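5. Tareas bimanuales con útiles de limpieza

5.1 Ámbito de aplicación

Las normas de este apartado se aplican a toda sesión en la que la unidad Akov emplee recogedor y cepillo sobre superficies acolchadas. Complementan las condiciones generales del apartado 2 y sustituyen a las instrucciones publicadas por Lutton en septiembre.

5.2 Preparación

1. Compruebe que el colchón está apoyado de forma estable y que no se desplaza al presionarlo con la mano.
2. Delimite una franja libre de 60 cm a lo largo del lado de trabajo.
3. Revise el recorrido de los cables de ambos brazos. Deben conservar holgura suficiente en toda la carrera.
4. Ajuste la fuerza de cierre de la pinza al 44 % del valor nominal antes de entregar el recogedor.
5. Coloque el residuo de ensayo una vez sujetos los dos útiles, nunca antes.

PRECAUCIÓN: No entregue los útiles con los brazos en movimiento. Espere a que el sistema confirme el estado de reposo.

5.3 Ejecución

1. Sitúe el recogedor con la boca orientada hacia el cepillo y el residuo entre ambos.
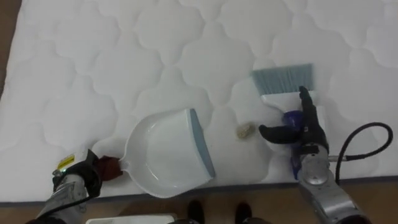
2. Inicie la aproximación a velocidad reducida. El límite para superficies blandas es de 1000 mm por minuto.
3. Mantenga el labio del recogedor en contacto con el tejido sin hundirlo. Un exceso de presión forma pliegues y puede dañar las costuras.
4. Realice un máximo de 3 pasadas por intento. Si el residuo permanece en la superficie, detenga el ciclo y registre el intento como incompleto.
5. Retire primero el cepillo y después el recogedor.

NOTA: La persona que supervise el ensayo podrá permanecer junto a la cama siempre que lleve calzado cerrado, tenga el pulsador de parada a su alcance y no introduzca las manos en el espacio comprendido entre los dos brazos.

5.4 Parada y registro

Se interrumpirá la sesión cuando un cable quede tenso, cuando un útil gire dentro de la mano o la pinza, o cuando el colchón se desplace. La reanudación exige repetir íntegramente el apartado 5.2.

Anote cada interrupción en el formulario De Bruijn, con indicación del brazo afectado y del útil empleado. Los formularios se conservarán junto con el registro de mantenimiento de la unidad.

Revisión del apartado: 20 de octubre de 2021. Documentación técnica, Durkby.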